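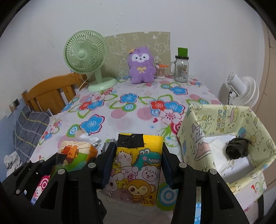 1. Toys and gift boxes

Yellow box with the cartoon animals (dinosaur, bear, sheep, monkey) to go in the under-fives pile. Black tape along the top edge and a bit of wire poking out — wire to come off before it goes anywhere near a child. Smaller box with the wood-grain and green pattern, keep with it for now. Pale yellow HAPPY BIRTHDAY box wanted for the raffle, agreed. No lid so will need tissue over the top.

Purple plush with the yellow bow: long discussion. Two members want it kept as the raffle star prize, others felt it should go out with the rest. Put to a show of hands, raffle won. Clip on its head to be checked it is on firmly.

2. Minutes of last meeting

Clastham Spare Room Swap, meeting held 14/12/2025, upstairs as usual. Last minutes agreed, one correction: the Kushwaha bequest was bedding AND curtains, not just bedding. Matters arising, none.

3. Sorting on the bed

Agreed the bed stays as the sorting place, saves everyones knees. Flowered sheet stays on while we sort and gets washed after. Striped pillow not for the swap, please stop pricing it. White cloth bundle at the side to be unrolled and looked at, may do for table covers. Plastic bags to be flattened and reused if clean, otherwise out.

4. Small household bits

Mint-green desk fan — hold back till August, no one wants a fan now. Plug to be tested first, Taredum hall won't take anything electrical without a sticker. Jar mug with the green lid, fine to go, wash first. Cotton swabs: opened toiletries can't go on the table, same rule as last year. Cup and orange lid can.

Beige cardboard panel with the doodles. Suggested as backing for the price list. Some felt the drawings are too faint to matter, others quite like them. Use it doodles outwards.

5. Storage

Wemo crates, 2 still missing from the summer. Asked again for these to come back. Box labels to be on the short end so they can be read when stacked. Not on the lid!!

6. Money

In hand 113 pounds. Hall hire 40 pounds, to be paid before the day. Tea and biscuits out of the door money as before. Question about card payments, left over.

7. AOB

Wrapping paper needed, any colour. Parking at Taredum is by the side gate only. Somebody's glasses were left on the landing, now on the hall shelf.

Next meeting same place, bring your own mug. Date to be sent rond.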